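Well, the clocks have gone back, the heating is on, and I have finally done the thing I've been promising to do in this newsletter since the spring. I have sorted out the hall. If you've ever visited us in Pramasholm you'll know it's more of a corridor with ambitions, one coat wide, and for years it has been where everything in the house goes to be dropped. Post, dog lead, school bags, a tennis racket that none of us will own up to, and shoes. So many shoes!

I should say that I am the worst offender. I come in, I kick mine off, I walk away. Then I come back in the dark for a glass of water and go flying over them. It happened again one Friday in October (I was carrying a bowl of soup at the time, don't ask) and I decided while I was mopping the skirting board that enough was enough.

My first idea was to buy something. I looked at the Stastemby bench, the one with the lift-up seat that a few of you wrote in to recommend, and it is lovely, but it sticks out too far and we'd have had to climb over it to get to the kitchen. Then I looked at the tall Zarketance cabinet with the tip-out drawers. Slim enough, nice colour, but my husband's boots wouldn't go in unless you laid them on their sides and pushed, and I know perfectly well that he would never lay them on their sides and push.

So I went back to basics and got everything out. Every pair in the house, from under the beds and the back of the car and that funny cupboard by the boiler, all of it onto old newspaper in the front room. I found wellies that last fitted my daughter in reception. I found one half of a pair of dancing shoes I wore to my cousin's wedding and I sat there quite a while with that one, I'll admit.

We made a rule between us that anything not worn in the last 365 days had to be argued for out loud in front of the rest of the family. You'd be amazed how fast people give in when they have to stand up and make a speech about a plimsoll. The teenager argued for nothing at all and let the lot go, then crept back in and rescued the purple boots before tea.
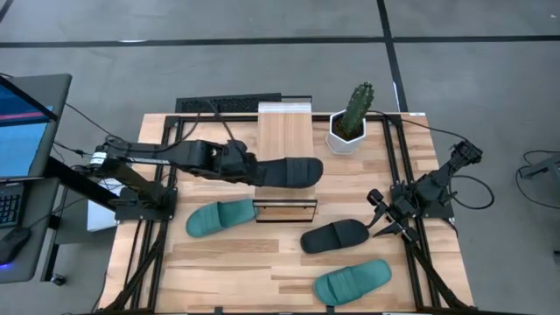
A black slide sandal, held out flat over the table.

Slides and flip-flops nearly broke us, by the way. They don't stack, they don't stand up, and they slither off any shelf with the slightest slope to it. In the end I put ours in a shallow basket, soles together like slices of toast, and it's stayed tidy ever since. The summer ones that won't be needed till May have gone up in the loft in a pillowcase with a bit of lavender.

For everything else we've gone very plain. My brother-in-law cut us 3 long shelves from a board he had in the garage, and they're fixed low down on the wall behind the door, 24 centimetres deep, so the door still opens all the way back. Everyone gets two pairs in the hall and the rest live in bedrooms. I did try to sneak a third pair down for myself and was reported within the hour.

The other change is the mat. I'd always bought those thin ones with a jolly message on, and they do nothing, they just slide about and get hairy. This time I got a proper thick coir one from Sasaki on the high street, cut to fit wall to wall, and the difference to my floor is unbelievable — I've gone from sweeping every day to sweeping when I remember. It does shed a bit to begin with. Take it outside and give it a good bash against the fence and it soon settles down.

A few of you asked last time about wet shoes. I stuff ours with newspaper, change the paper before bed, and keep them well away from the radiator however tempting it is. I ruined a beautiful pair of brown brogues that way and the leather went like a crisp. Bicarb in an old sock is good for the smelly ones (the football boots have a sock each and frankly need it).

The whole job cost me a weekend and a packet of screws, plus the mat. We took 10 pairs to the charity shop, and the lady on the till was very pleased with the walking boots. Next month I'm tackling the cupboard under the stairs, so if you've got any clever ways of hanging up an ironing board, do please write in — mine fell on me again this morning.

Shares: 24 | Comments: 10

Contact us | Copyright, all rights reserved | Back to top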